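Drullell Shared Kitchen: Questions About Dishes and the Big Table

Who can use the dishes in the shared kitchen?

Anyone who has booked the room, plus their guests. You don't need to ask before using anything that is out on the table or in the open cupboards. The locked cupboard in the hall belongs to the Saturday supper group and is not part of the booking.

What do I need to bring?

Food, dish towels, and your own storage containers if you plan to take leftovers home. Dish soap and sponges are supplied. We do not supply foil or plastic wrap.

Is there enough for a large group?

We have place settings for 53 people. If you need more, the Vestdale hall lends plates, but you have to arrange that with them and pick them up yourself.

Can I use the children's plates and bowls?

Yes. The pink bear dishes have two small compartments in the ears, which most people use for fruit or a dip. They are kept with the other dishes and can be used by any group. Please don't cut food on them with a sharp knife, as the surface scratches.

How should dishes be stacked?

Flat plates go at the bottom, with the widest one first. Shaped dishes go on top of the flat ones. The bear dishes don't nest well under anything heavy, and the ears can chip if a pot is set down on them. Small bowls can go inside larger ones as long as they lift out easily. If a bowl sticks, it's in the wrong stack.
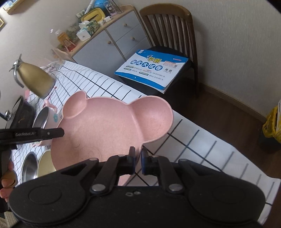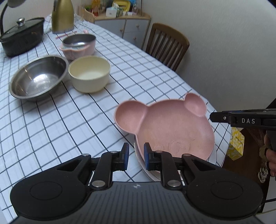 Where do the pots and bowls go when I'm done?

Wash and dry them first. Metal bowls go on the lower shelf and ceramic ones on the upper shelf. Put pots away with their lids on. Mugs go on the hooks, and if the hooks are full, put the extra ones upside down on the tray by the sink.

Can I put a hot pot straight on the tablecloth?

No. Use one of the trivets in the second drawer. We have replaced the checked tablecloth 3 times because of burn marks.

Does the tablecloth need to be washed after every booking?

Only if something has been spilled on it. Otherwise wipe it with a damp cloth and leave it on the table. If it does need washing, put it in the hamper in the hall and take a clean one from the shelf above. Don't use bleach. It fades the lines.

What can go in the dishwasher?

Plain white plates, glasses, and stainless steel bowls. Please wash these by hand: anything with a printed flower pattern, the cream bowls, the bear dishes, and the thermos jug. The thermos jug should be rinsed with hot water and left open to dry. Don't put soap inside it.

The dishwasher takes around 773 grams of salt when it's empty. If the salt light comes on during your booking, you can ignore it and mention it in the book.

I broke something. What should I do?

Wrap the pieces in newspaper and put them in the gray trash can, not in the recycling. Write down what it was in the book by the door. We don't charge for one or two broken items. For more than that, Hüsnü Çetinkaya will contact you about the cost.

I left a dish behind. Can I get it back?

Usually. Dishes that aren't ours are moved to the bottom shelf of the hall closet and kept there until the end of the following month. Putting a piece of tape with your name on the bottom of anything you bring makes this much easier.

Can I donate dishes?

Yes, if they are clean and have no cracks. We are short of small bowls and serving spoons. We have plenty of mugs and can't take more.

Who do I contact with other questions?

Balakrishnan Chacko handles bookings and keys. Call the office at extension 661 on weekday mornings, or leave a note in the box outside the kitchen door.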